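Chapter 6
Chores: Are We There Yet?

What you'll get from this chapter
- why a kitchen drawer is harder than a car door
- how to read a success rate without getting fooled
- the difference between doing a chore and doing a piece of one
- what people still do by hand, and how that gets turned into training material

Before you start: Chapter 4 (grasping) and the short section on contact forces in Chapter 5. Skip the math in 5 if you must, but read the part on friction.

6.1 The question everybody asks

Can it do the dishes? You will get this at every family dinner once people hear what you study. Short answer, no. Longer answer, parts of the dishes, in some kitchens, slowly, with a person nearby to pick up the fork.

Welding a bracket is solved. Has been for decades. The bracket comes in at the same spot, same angle, every time, and the arm just repeats itself. Now take a drawer with a whisk stuck in it. Nothing is at the same spot twice. Nobody made a drawing of it. The whisk is caught on the peeler and the peeler is under the rolling pin, and a person sorts this out without looking up from the phone.

So the old recipe (measure everything, then program the motion) runs out of road. Most groups now work the other way around. Have people do the job many times with hand-held grippers, record it, train on that. The hands are human, the fingers doing the touching are the same sort the machine will have.

Small jobs first. Putting one item into one tray sounds like nothing. Look at what is in it, though: find the item, pick an approach, close the jaws without crushing, lift, turn it so it fits, let go at the right height. A roll of kitchen wrap adds its own trouble. It rolls. It is long, so a grip off center makes one end drop. And a shiny surface throws glare back at the camera, a mesh tray lets the paper under it show thru.
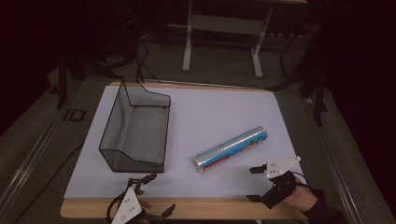
6.2 Pieces of a chore

A chore is a chain. Engineers like to report on links. Careful with that.

Take the Flardale pantry trial, which we come back to all chapter. Valbona Stoyanova's group ran 425 single placements, one object into one container, and 93 percent came out right. Good number! The press release practically wrote itself. But putting away a bag of groceries is not one placement. String ten of them together at 93 percent each and the whole bag goes away cleanly a bit less than half the time. Do the multiplication yourself, it's worth it once.

And the failures don't spread out evenly. Boxes – fine. Cans – fine, mostly. Long round things and floppy things ate nearly all of the errors, and the clear containers did the rest. A clear wall is hard to find from above. You have the edges and not much else.

Containers matter as much as objects, something the early papers tended to skip. A high back and a low front is friendly, you can come in over the lip. Four tall sides, much less so.

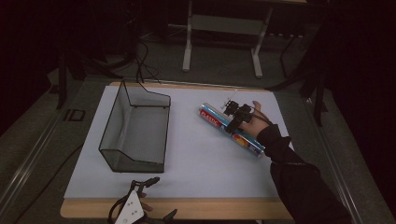 Figure 6.2 A roll of plastic wrap held with a hand-mounted gripper, next to an open clear container.

6.3 Shop floor vs. kitchen

People assume the shop floor is ahead. Partly true. Kamrul Roy spent 2 years at Cevow on kitting, meaning loading trays with the parts for one assembly, and his view is that the floor only looks ahead because somebody tidied it first. Fixed bins. Fixed lights. One supplier for the tape. When Fakmont switched to a different bag for its fasteners the cell stopped picking and stayed stopped untill September.

Homes can't be tidied like that. Or they can, a little, and that is a real design choice: change the machine or change the cupboard? Zdenka Shehu argues for the cupboard. Her argument is in 6.5 and you should disagree with at least part of it.

Speed is the other thing. A person drops a roll in a tray and has forgotten about it. Plenty of published demos are played back faster than life, check the corner of the video for the multiplier before you quote a time.

Terms to know by the end of 6.4
placement – one object, one target, released
chain length – placements in a row with no human help
reset – putting everything back for the next try, nearly always done by a person
intervention – any touch by a person during a try

Warm-up, do this at home

Put one long round thing and one tray on a table. Use kitchen tongs, one pair in each hand. No fingers. Move the object into the tray, take it out, turn it around, go again. Write down every time you fumble and which step it was in. Try it with one eye shut. Bring your notes to class, we use them in 6.4 to build the first error table.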